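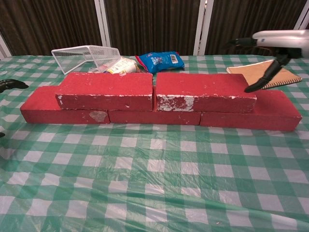
My grandmother ran the snack bar at the Tisden drive-in for 29 summers, and I'm pretty sure I learned everything I know about feeding people from standing behind her in paper slippers (long story). So when Carol Naylor called to say she was hosting the Leblanc Street potluck this year and could I please help, I said yes before she'd finished asking. She wanted green gingham, the shiny plastic kind, with red bricks on top of it, and I'll tell you right now that I'd put that tablecloth on every table I own. You can wipe ketchup off it with your sleeve!

Now, the food. Carol had 60 people coming and a sign-up sheet that was, when I first saw it, nearly all potato salad. I love potato salad. I make one with dill pickles and too much mustard. But there's a limit, and we'd passed it by Monday.

So we got on the phone. Trevor Mottram, bless him, switched to baked beans and then kept calling me back with questions about molasses. The couple from the corner house offered corn, a whole truck bed of it, and my cousin said she'd bring two peach cobblers if somebody else did the ice cream. I did the ice cream — vanilla, hand-cranked, my shoulder still hurts.

We ate at six, late for the little kids and early for everybody else. The beans went first. I had three helpings of cobbler standing up, talking to a man I'd waved at for years and never met, and he gave me his mother's recipe for vinegar slaw on the back of a receipt. I've made it twice since. It needs more sugar than he wrote down.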